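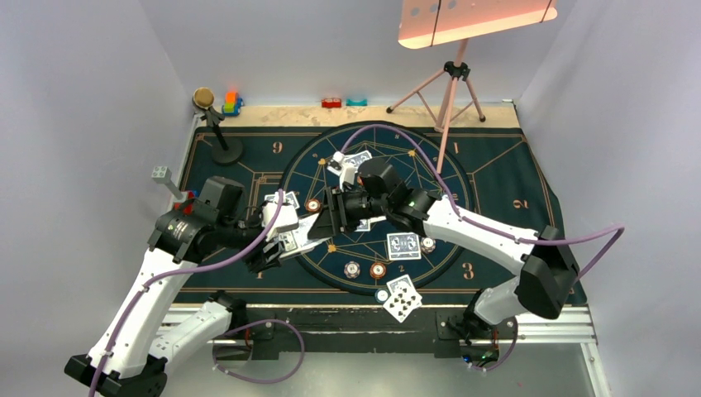
Dois braços sobre o tapete de jogo, com uma carta na garra esquerda.

Revi em julho as regras que usamos nas sessões com dois braços e espaço de trabalho partilhado. A versão anterior tinha 59 pontos, muitos deles redundantes, e ninguém os lia até ao fim. A atual tem 23. Deixo aqui os que geraram mais discussão, com a justificação quando me parece necessária.

Zona comum. O problema de qualquer bancada bimanual é o volume onde as duas garras podem encontrar-se. No nosso caso esse volume fica por cima do centro do tapete, onde decorre quase toda a manipulação de cartas. A regra antiga proibia a presença simultânea das duas garras nessa zona. Era segura e inútil: impedia a passagem de uma carta de uma garra para a outra, que é metade do trabalho. A regra nova admite as duas, com uma distância mínima de 30 mm entre dedos enquanto nenhuma das tarefas for uma passagem. Durante a passagem o limite é suspenso e a velocidade de ambos os braços desce para o valor reduzido.

Prioridade. O braço que tem um objeto na garra tem prioridade sobre o que está vazio. Se ambos têm objeto, avança o que entrou primeiro na zona comum. Se nenhum tem, decide o operador. Experimentámos uma prioridade fixa para o braço direito, por sugestão do manual interno da Vandska, e abandonámo-la ao fim de poucos dias - o esquerdo ficava parado com a carta presa e a força de aperto ia deformando o cartão.

Força de aperto. As cartas pedem um perfil próprio. O perfil das fichas não serve, mesmo com o mesmo curso de fecho, porque a espessura é outra e o controlador compensa demais. Cada classe de objeto tem o seu perfil gravado e o nome do perfil consta do registo da sessão. Mudar de perfil a meio de um episódio invalida o episódio.

Cablagem. Os cabos acompanham o braço e precisam de folga suficiente para a rotação completa da base, mas a laçada não pode descer até ao plano do tapete na posição mais baixa do cotovelo. Verifica-se à mão, com a alimentação cortada, antes da primeira execução do dia. Uma cor única para os cabos móveis ajuda bastante na inspeção em vídeo. O procedimento da Dranavov pede ainda fixação a cada articulação; adotámos isso apenas no ombro e no cotovelo, já que no punho a abraçadeira limitava o movimento.

Disposição inicial. Cartas e fichas podem ficar espalhadas, viradas para cima ou para baixo, e em posições diferentes de episódio para episódio. O que não varia é o tapete. As linhas e os números impressos servem de referência visual a quem anota, e um tapete deslocado 2 mm já se nota na comparação entre sessões. Depois de cada mudança de tapete repete-se a calibração dos dois braços, mesmo que só um deles tenha sido usado.

Objetos fora da tarefa. Podem permanecer na periferia desde que estejam na lista da sessão e não sejam movidos. Um objeto que apareça ou desapareça entre episódios obriga a abrir sessão nova. Esta foi a regra mais contestada. Continuo a considerá-la correta: o custo de abrir uma sessão é baixo e o de separar dados misturados é alto.

Paragem. Qualquer contacto não previsto entre braços termina o episódio, ainda que não haja dano aparente. O operador não retoma a partir do ponto de contacto. Recolhem-se os dois braços à posição de repouso, um de cada vez, começando pelo que estiver mais alto, e só depois se inspecionam as garras.

Falta resolver a nomenclatura. O software da Grukura designa os braços por A e B, o nosso registo por esquerdo e direito, e a conversão depende do lado de onde se olha. Por agora vale o lado do operador, escrito no cabeçalho de cada registo.

Bhuiyan - notas de bancada | Contacto | © 2022 | Voltar ao topo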